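# Keep the bad takes

I have spent two winters recording demonstrations for a robot hand, and I want to argue against a habit that almost every group I know has picked up. At the end of a session somebody goes through the recordings and throws out the ugly ones. The hesitations go, and so do the missed grasps and the ones where the operator changed her mind halfway. What remains is a folder of clean, confident motions, and the policy gets trained on that.

I think this is a mistake, and I think it is made mostly for reasons of pride.

The case for cleaning is easy to state. A learning system copies what it is shown. If you show it fumbling, it will fumble. Bahman Mirzaei, who ran our first season of recording, held this view firmly and had results to back it up. In February he trained one model on everything we had and another on the cleaned set, and the cleaned one did better on the test bench. I don't dispute his numbers. I dispute what the bench was measuring. Every trial on it began from the same start pose, with the parts laid out the way they had been laid out all week. A model that has only seen good starts will do well when it is given good starts.

Then we moved the setup to the second table and the order flipped. The cleaned model would drift a little to one side, reach a position that appeared nowhere in its training, and stay there. The other one drifted too, but it had seen people drift and come back. Out of 15 runs it finished 14. The cleaned model finished two.

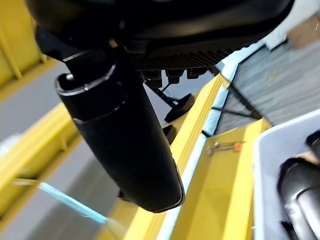
Recovery is the thing we are failing to collect. An operator who comes in at a poor angle, notices, backs off and tries again has given you several useful examples in one take. She has shown the system what a poor angle looks like from the hand's own point of view, and what to do about it. You can't get that by asking for perfect takes. From the wrist camera, one thick black finger can cover a good part of the view, and the yellow beam runs on behind it, so that a stretch of the very thing you are working near is hidden by the tool you are working with. The small metal fitting in the tray, with the orange knob at its end, is in plain sight from one position and would be gone from another. A person at the controls deals with this by moving the hand and looking again. Cut that movement out because it looks indecisive and you have cut out the looking.

There is a practical objection, and Simin Nouri has made it to me more than once. Bad takes aren't all alike. Some are recoveries, but some are plain garbage: the operator was talking to someone, the clock on one camera slipped, the part had fallen on the floor and the recording went on for another minute. She is right, and I wouldn't keep those. My quarrel is with sorting by looks. When we went back over the 701 takes from our second season, the reasons written next to the deleted ones were mostly "slow," "messy," or blank. Slow is not a fault in a recording. Slow is often what careful work looks like.

What I would ask for is modest. Give every take a short label at the time it is made, by the person who made it. Finished cleanly, finished after a correction, not finished, equipment problem. Delete only the last kind. Keep the unfinished ones out of training if you like, but keep them on disk, where someone with a better idea can find them next year. Storage costs less than an operator's afternoon.

I would go one step further and set some of the session aside for starting badly on purpose. Zohreh Babaei does this when she records. She puts the hand somewhere awkward, too low or turned too far, begins the take there, and works her way out. It is dull and it makes for unimpressive video. Visitors who see it assume that she is new at the job. Her takes are the ones I would save first if I could save only a few.

This costs something. Sessions run longer, and the count of finished takes goes down, which is awkward if the count is what you report upward. I have had that conversation and didn't enjoy it. But the count was always a poor thing to report. A folder full of the same good grasp made over and over tells the system very little after the first few dozen, and every hour spent adding to it is an hour in which nobody got stuck and worked the hand free.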